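Second Progress Report to the Flindach Fund
Project: Evening English and Settlement Classes, Kolville
Prepared by Demyd Vakulenko, program coordinator
Dec 25, 2018

Dear Ms. Fehr,

Please find our second report on the evening classes which your fund supports in Kolville. I have followed the headings from the template, but the section on partners and the section on rooms are joined together, as this time they concern the same matters. Aníbal Sequeira has read the report and corrected some of my articles. The ones still wrong are mine.

1. Enrolment and attendance

We have 85 learners registered in this period, divided in 4 groups. The beginners' group is the largest and it is the one with the waiting list. The two middle groups are of comfortable size. The fourth group, which prepares for the citizenship interview, is small but the most regular, and its learners come even in heavy snow.

Attendance was good until the middle of November. Then the cannery at Tredell changed its shifts and many of our beginners could not come at the usual hour. We discussed it with them and moved the class to a later start. Most of them returned, although not all. Two families have moved away from Kolville and I do not count this as dropping out in the usual sense, but in the table of the annex they appear in that column, because the template has no other.

Childcare continues in the room beside the kitchen. It is much used by the beginners and very little by the other groups. Anwara Barua has proposed that we offer it only on the beginners' evenings from March and use the saved hours for a second helper in the class itself. I support this, and I would be grateful for your opinion, as childcare is named separately in the agreement.

2. Teaching

Habibur Marikar teaches both middle groups and has rewritten the units on housing and on health. The old units were built on a textbook which describes how to rent a flat in a big city, and our learners found it strange. In Kolville one mostly rents from a person one already knows from work or from church, and the difficult part is how to ask politely for a repair in January. The new unit has a telephone call, a short written message and a harder letter, for when the first two got no answer. The learners brought their own real letters, with names removed, and these were better than anything we could have prepared.

The health unit now includes the pharmacy. We had not expected how much the learners wanted to practise the labels on medicine. "Take with food" is clear to everybody after one lesson, but "as needed" made a discussion of almost a whole evening.

For the beginners, Anwara has stopped using the grammar exercises in the first weeks. She starts with numbers, clock times, the spelling of one's own name, and how to say that one did not understand. I was doubtful about this, as I learned English by tables of verbs and I still like them. But the learners speak sooner, and I have changed my opinion, at least for this level.

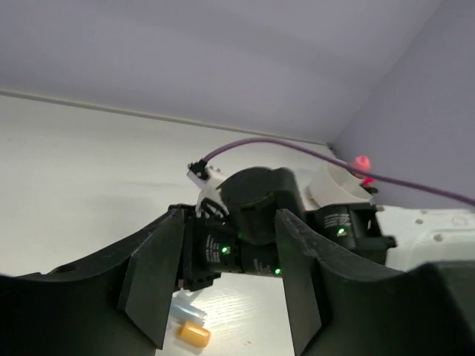

Vocabulary for the workplace was the weakest part in our first report, and you asked us to give it more attention. We have now a set of lessons on describing things for which one does not know the name. This happens to our learners constantly: a supervisor asks for a part, or wants to know what is broken, and the learner knows the thing well but has no English word. In the lessons they practise shape, colour, position and comparison. Over the big black motor housing, shaped like a cylinder with a rounded face, the class produced "the round one", "the black can", "like a drum" and, after some help with the preposition, "the one in the middle, between the two curved pieces". That last phrase is exactly what we wish them to be able to say in a noisy hall. Habibur then gives them the proper words, cylinder and housing, and they write them in the notebook. "Housing" caused some confusion after the rent unit, and he has put a small note on it in the teacher's copy.

3. Partners and rooms

The agreement with the Charvát Library continues without changes. We have the reading room and the small kitchen, and the heating now stays on until we leave, which was not so in the autumn. I thank the library staff for this.

The community hall, which we used for the citizenship group, will be closed for work on the roof from March. We have looked at two other places. One has stairs and no lift, and one of our learners uses a walker, so we did not take it. The other is the staff room of the primary school. It is free in the evenings, but the chairs are lower than adults would like. The school has agreed in principle -- I am waiting for the letter.

4. Budget

To the end of the period we have spent nearly 50 per cent of the teaching line, as planned. The line for printed materials is the only one over its estimate, by 323 dollars. The reason is the rewritten units: we printed them once for trial, found mistakes, and printed them again. For the next units we will make the trial copies in black and white and only a few of them.

The transport line is underspent. Fewer learners than expected asked for the bus tickets, and I believe some of them do not like to ask. Anwara will now put the tickets in an envelope with the registration papers, so that asking is not necessary. If the line is still underspent in spring, we would like to request to move a part of it to printing.

5. Difficulties

The main difficulty is the waiting list for beginners. We cannot open a second group with one teacher for this level, and Anwara already works the hours we agreed. We advertised for a part-time teacher and received two applications. One person withdrew when she understood that the classes are in the evening. The other will visit a lesson in the new year.

A smaller difficulty is the placement test. It is too long, and it frightens people who have been to school only a few years. Aníbal is preparing a version which is mostly a conversation, with one short form to fill in at the end. He would like to compare it with the old test for one intake before we replace it.

6. Next period

We plan to finish the unit on banking and the unit on speaking with the school, to move the citizenship group to its new room, and to try the new placement conversation. You had mentioned a visit to Kolville. The evenings of the middle groups would be the best for it, as there are enough chairs and the learners are glad to practise on visitors. Please tell us one or two weeks before, and whether you come by car, as the parking behind the library is not cleared every day.

The annex contains the attendance table, the budget sheet and the new housing unit. The health unit will follow separately when the last corrections are made.

With kind regards,
Demyd Vakulenko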